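I've been fond of the pair of arms at Tapley ever since they came out of their crates, so it pains me to grumble about them. But last February, on run 153, the left one stopped dead and the right one simply carried on, cheerful as you please, and our log called the whole thing a success!
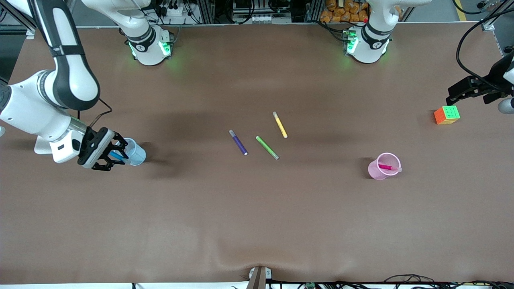

*The marker-and-cup task at Tapley, right gripper at the blue cup.*

Now, I know a stalled arm over a few markers hurts no one, and the folks at Etine fixed the fault in nearly 20 minutes (bless them). What bothers me is the green light, which stayed green all through it. I'd gladly give up 1000 smooth runs for one machine that stops its partner when it's in trouble, and I think we should ask for that before we ask for speed.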